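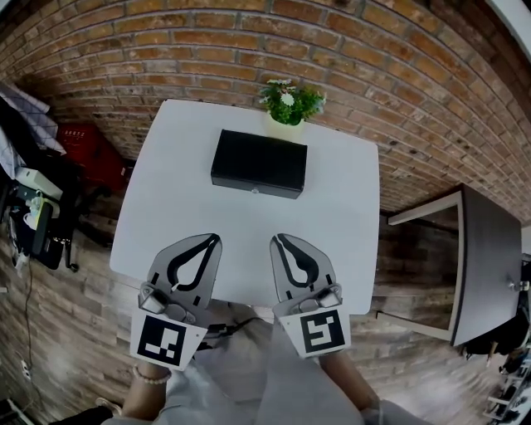 Before you spend anything, ask what the second pair will cost you, because you will need a second pair. So wrote Nedeljković under the first version of this page, and I have moved the remark to the top, where it should have been from the beginning.

The page is for small workshops and home users who want to buy hand-held grippers and do not know how to plan the money. I keep it together with the other tips for the workshop (sharpening, shelves, glue) and I correct it when a reader writes to me.

Make the budget in two columns

In the first column write what you pay one time: the grippers, the head camera if you want one, the computer, the table. In the second column write what you pay again and again: finger pads, printed markers, cables, storage, and the hours of the person who works. Most people fill the first column with great care and leave the second one nearly white. In my own plan for the small room in Betomstead the first column came to 2,000 pounds, and I was proud of it for one evening. Then I began the second column.

Put the hours in pounds, also if the hours are your own. An hour in which you look for a missing screw is an hour you did not work.

Spare parts to order on the same day

Finger pads come first on my list. The soft part is the part that wears, and a worn pad slips on smooth things. Ask the seller the price of one pad and also the price of a set, for the difference can be large. I pay 22 pounds for a set, and I now keep one set in the drawer which I do not touch until the next one is ordered.

Print the marker cards twice. They are cheap, but they must be flat and of exactly the right size, so measure the black square with a ruler before you cut. A home printer likes to make the page a little smaller. Switch off the "fit to page" setting.

Buy screws in a bag and write the size on the bag. Do the same with the small hex key, and tie it to something heavy.

The table and the floor

A table is easy to forget in a budget. It needs to be steady and it needs to be free on the side where the person sits. A plain top that does not shine is easiest for the cameras, in my experience. If you already have such a table, write zero in the column, but write it, so that you remember you thought of it.

Keep some money for cable clips and one good power strip. With two grippers and a head camera you have more things to charge than you believe on the day of buying. I charge everything on Wednesday evening, and I put a paper on the door to say it is done.

Choose the things you will handle

You do not need to buy special objects. Go through the house first. A box with a lid, a plant pot, a few sheets of paper, a towel and a cup give a good start, and they cost nothing. Choose some that are stiff and some that bend. 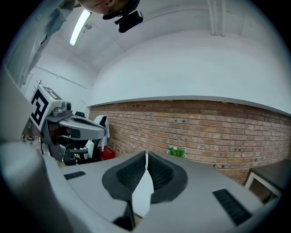

Thin things deserve their own line in the plan. They show quickly if the two fingers meet properly, and they are the first place where you notice an old pad. When you try a gripper before buying, bring a sheet of paper, a bank card and a piece of cloth, and ask to close the fingers on each of them several times. A seller who lets you do it only with a wooden block has perhaps a reason.

Try also the weight. Hold one gripper in each hand for as long as you want to work without a pause, and look at the clock. In the shop everything is light. I tried a pair from Firnberg and a pair from Paden, and the heavier pair had the better handle, so my hands were less tired with it. The number on the paper would not have told me this.

Used or new

A used pair can be a sensible purchase. Ask for the age of the pads, if all the screws are original, and if the camera cables were ever changed. I was offered one used gripper for 140 pounds and a new one for 200. With the pads and a cable added, the used one was no longer so cheap - I took the new one.

Storage

Video fills a disk faster than you expect. Record for one hour, look at the size of the files, multiply by the hours you plan in a month, and then buy double. Write on each disk the month when you began with it. Mine says May, and it is already full.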